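Indemico opens its refurbished desktop counter in Zumberg

ZUMBERG, 8 Mar 2022. Hi everyone, it's me again, the person who writes the Indemico newsletter and answers most of the phone calls. We finally have a counter! You can walk in, set your old computer down, and talk to a human being about what can be done with it. We've been fixing up used desktops out of the back of the old Omerović print shop for a good while now, and up to this point you had to ring a bell at the side door and hope one of us heard it over the radio. The new counter faces the street, it has a proper sign, and there's a bench to sit on while you wait.

The counter is open to everybody, and so is the thing I'm most excited about, which we're calling the Dekberg Desk (the name comes from the street, we're not very inventive). It's a program for getting used desktop computers cleaned, checked and back into homes, small offices and classrooms. You can bring one in to be fixed and take it home again, or you can hand one over for good and we'll find it a new place. If it's past saving we pull the parts that still have life in them, and the rest goes to the metal recycler.

Last year we took in 2,161 machines, far more than I would have guessed when we started. Just over 2,000 of them went back out the door in working order. Most came from offices that were moving or closing, and a surprising number came from people's closets (I handed in two of my own, and I'm still a little embarrassed about the dust).
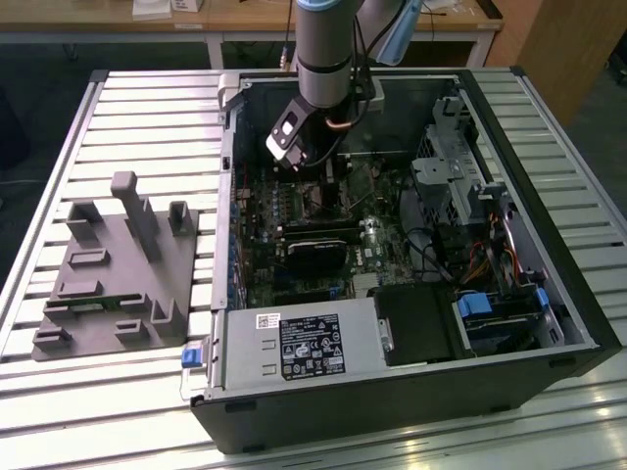
I get asked a lot why we like the old office towers so much, when they're big and plain and nobody's idea of a pretty object. My answer is always the same: they were built to be opened. Lay one on its side, take the panel off, and you can get at nearly everything. On a Dell like this one, the blue bits are the ones to look for first, the tab at the end of the power supply and the two latches down by the drive bay. I love those blue latches! After that it's mostly a matter of keeping your cables in order, and the red, yellow and black bundle that runs to the drives is where beginners get themselves in a knot. Take a picture with your phone before you unplug anything. I've been doing this for years and I still do it every single time.

We'll be teaching all of that, too. Our first open bench evenings start this spring, with 23 seats, and they're meant for people who have never had a computer open in their lives. You'll take a tower apart down to the bare case and put it back together again. We supply the screwdrivers, the wrist straps and the coffee. You supply the patience, and maybe a pair of reading glasses, the print on some of those labels is tiny. Kids are welcome with a grown-up.

A few practical things, and then I'll let you go. Please back up your files before you bring a computer in. We wipe the drive of every machine that's given to us, and once that's done we can't get your photos back, however nicely you ask (people have asked very nicely). Bring the power cord if you still have it. Keyboards and mice are fine, but please hold on to your big old glass monitors for now, because our shelves for those are full and I can't get to the window anymore.

Repairs usually take 4 working days, a bit longer if we have to wait for a part. We'll call you before we spend any of your money. Looking at a machine and telling you what's wrong with it costs nothing.

In July we're planning a bigger collection day in the parking lot behind the building, mainly for schools and offices that have a whole room to clear out. If that's you, get in touch early so we can save you a spot and find enough carts. We'll post the details on our website and on the counter door once we've settled the hours with the neighbors.

Press and general questions: ask at the Indemico counter in Zumberg, or use the contact form on our website and mark your message "Dekberg Desk." I read all of them, usually over lunch.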